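From: Min-kyu Ra
To: Immont Robotics Club list
Subject: Re: Two-arm task, where we are

Answers to Maysoun's questions from Monday are inline. Do-yoon and Seung-woo, please correct anything I got wrong about the left arm.

> From: Maysoun Nseir
>
> Hi all,
> I missed the last two meetings, so I need to catch up before I write our
> part of the Sonwood entry form. Three things:
>
> 1. Are we still doing the handover, or did we go back to one arm picking
> and placing? The form wants one sentence on the task.
> 2. How many demonstrations do we have that are good enough to use?
> 3. Who is on the bench next week? I can take an evening but I have not
> driven the arms since the mounts were changed.
>
> Also, Dong-hyun asked me whether the walls stay up for the demo. I said
> I thought so.
>
> Maysoun

1. Still the handover. Left arm picks up the container, brings it to the middle of the table, right arm takes it and sets it down on its own side. For the form I would write "Two arms pass a small container between them and place it." Please leave the lid out of the sentence. Seung-woo wants to try unscrewing it later, but we should not promise that to Sonwood in August when we have not done it once.

2. We recorded 100. I went through all of them and kept 35 as clean. Another 40 are usable if we cut the start, where the left arm sits still while the driver gets ready. The rest have a drop, or the right arm bumps the container on the way in. Do-yoon has the list in the shared folder under "Vestia", with a note next to each one we threw out.

Most of the bad ones come from the same problem. If the left gripper holds the container too far down, the right gripper has nothing to close on. Hold it high and stop before the right arm starts moving. When both arms moved together we lost it more than 17 times, so for now one arm waits.

3. Do-yoon and I have the early evenings. Seung-woo has the late one. You can sit with either of us for the first hour and drive after that. The mounts are in a different place than you remember, but the controls are the same. The right arm reaches a bit less far back than it used to, so keep the handover toward the middle.

On the walls, yes, they stay up. Khosravi's team runs without any and their setup works fine, but ours was trained with plain walls on three sides and I do not want to change that now. The tabletop has marks on it. Please don't scrub or repaint it before we finish recording. We can clean it after the entry is in.

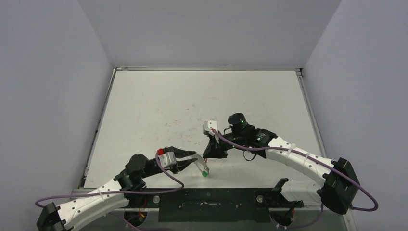 Left arm holding the container, right arm coming in to take it.

If you drive, check the purple cables before you start. They need enough slack for the arm to turn at the wrist, and they should not be able to catch on the bracket. Write the run number in the log even if you stop halfway. Last time there were gaps and I had to match the files by time.

One thing still open. Do-yoon would like to swap sides for some of the runs, with the right arm picking up and the left arm taking. I think it is worth an evening once we have enough clean runs the normal way. If anyone disagrees, reply to the list and not only to me.

Maysoun, send me the form text when you have a draft and I will read it the same day.

Min-kyu

Last updated: Monday, 9:40 pm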